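3 min read

Wanted: people who will try to break our rulebook

Skavdale is looking for 20 people to read, follow and pick holes in a draft set of working rules for tabletop robot arms. Two of those places are kept for people who write safety or test procedures for a living. The rest are open to anyone who can follow written steps and isn't shy about saying when they make no sense.

I should say up front that I am not a big believer in rulebooks. The draft has 262 clauses. I have read all of them, and I would struggle to defend half. Some were carried over from older factory guidance and assume a fenced cell and a trained crew. Others use words like "suitable" and "where practical," which let any lab do what it was going to do anyway and then sign the form. Jardine, who put the draft together, say it reflects good practice. Maybe it does. I would like to see that tested before it gets printed and people start quoting it at each other.

What you would do

You will get the draft, a log sheet and a set of simple jobs, mostly to do with baskets and small soft items. You work through each job by the written steps only. If a step is missing, you stop and write that down. Please don't fill the gap with common sense – that is how bad rules survive. Clause 2 says the table must be "clear" before a run starts and doesn't say clear of what. One reader took it to mean tools. Another took it to mean everything, basket included. Both of them signed the form.

You will also compare logs with a second person who did the same job. Where you disagree, we don't want you to settle it. We want both versions.

Wood-topped table, black curtains, one basket and the gripper beside it:
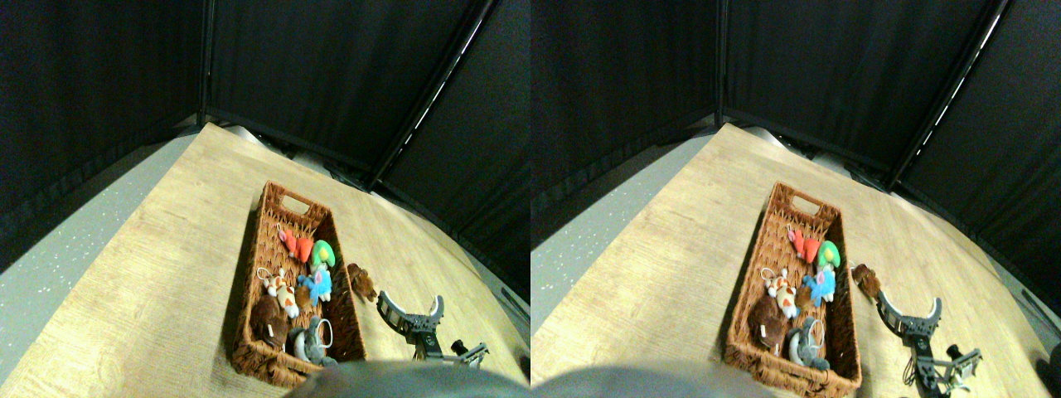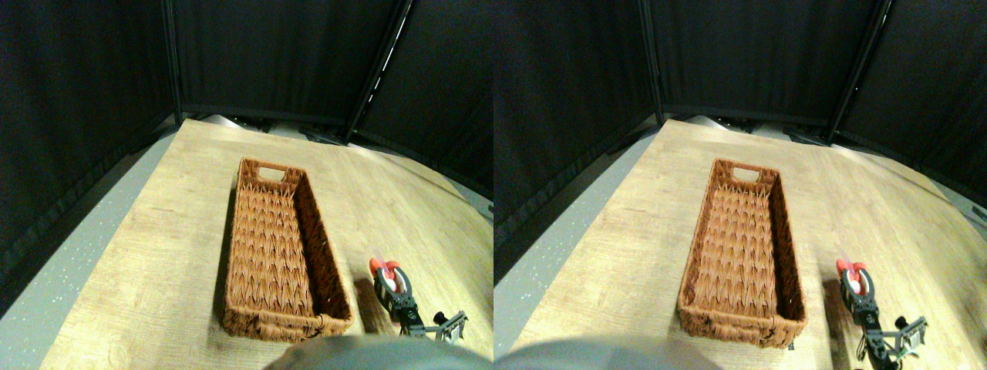
Sessions run in April at the Zitoscombe building and last a half day each. You can sign up for one or more. We pay a flat fee per session plus travel, and you get paid whether or not you find anything wrong. If you find nothing wrong I will want to talk to you.

Who should apply

You must be 18 or over and comfortable reading dense English. Robot experience is fine but it won't move you up the list. People who know the machines tend to read what the author meant instead of what the page says. Inspectors, nurses, line cooks, stage crew and anyone who has ever had to work from somebody else's checklist would be very welcome.

Please don't apply if you work for Jardine or for Kasoston, who hope to sell training based on the finished rules.

What happens to your comments

Fiona Moffat keeps the comment log, and every entry goes in as you wrote it. Jardine have agreed to answer each one in writing. They have not agreed to change anything, and I can't promise they will. What I can promise is that you will get a copy of the log and the answers, and you are free to share both.

To apply, send a page or less to Jessie Mackay at the Skavdale office by 1/23/21. Tell us about a rule you once had to follow that didn't work, and what you did about it. No résumé needed.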